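Hurell Low-Tack Painter's Tape: Two Months and One Apartment Later

Tuesday, June 25, 2019
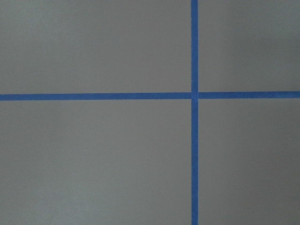
I bought my first roll of the Hurell in April, when I started repainting the apartment in Eltstead. The hardware store on my block had stopped carrying the tape I used before, and this was what had taken its place on the shelf. I have since gone through 10 rolls, which seems like enough to write something useful.

The place is 208 square feet bigger than my last one and has a lot more trim. Every room has baseboards, a picture rail and old window casings with several coats of paint on them already. The walls are plaster. The bathroom is the only room with drywall.

On smooth painted trim the tape does well. I pressed it down with a plastic putty knife, painted the wall color over the edge, and pulled it while the paint was still a little soft. The line was clean in the bedroom and the hall. In the living room I left it up for nine days because of a work trip, and it still came off in long pieces with no glue behind it. The package says 14 days. I did not test that.

On the plaster itself it is not as good. My walls have a light texture, and paint got under the edge in every spot where the surface dipped. I fixed most of this by running a thin coat of the base color along the tape first and letting it dry. That is an extra step, and it added an evening to each room. The Fomeck tape I used in my old place handled texture better, though it also took a strip of paint off a closet door, so I can't say I miss it.

The roll is easy to tear by hand. It tears straight about half the time. The other half it splits down the side and you have to pick at it with a fingernail to get started again. Keeping the roll in a plastic bag helped, as dust sticks to the sides and makes the splitting worse.

The narrow width is fine for trim but slow for covering outlets and hinges. Get a wider roll for those. I also tried the Echeverri paper with the tape edge already on it for the floors, and I would buy that again before I bought more Hurell for the same job. It goes down in one pass and stays flat.

One complaint about color. The blue is strong, and next to a pale wall it makes the fresh paint look warmer than it is. I nearly took a can back over this – the gray looked almost tan until the tape came off.

Price is fair. The rolls are a little shorter than the old brand's, so check the length before you compare.

I would give it four out of five for trim and glass, and two for textured walls. I still have the kitchen ceiling to do, and I have one roll left for it.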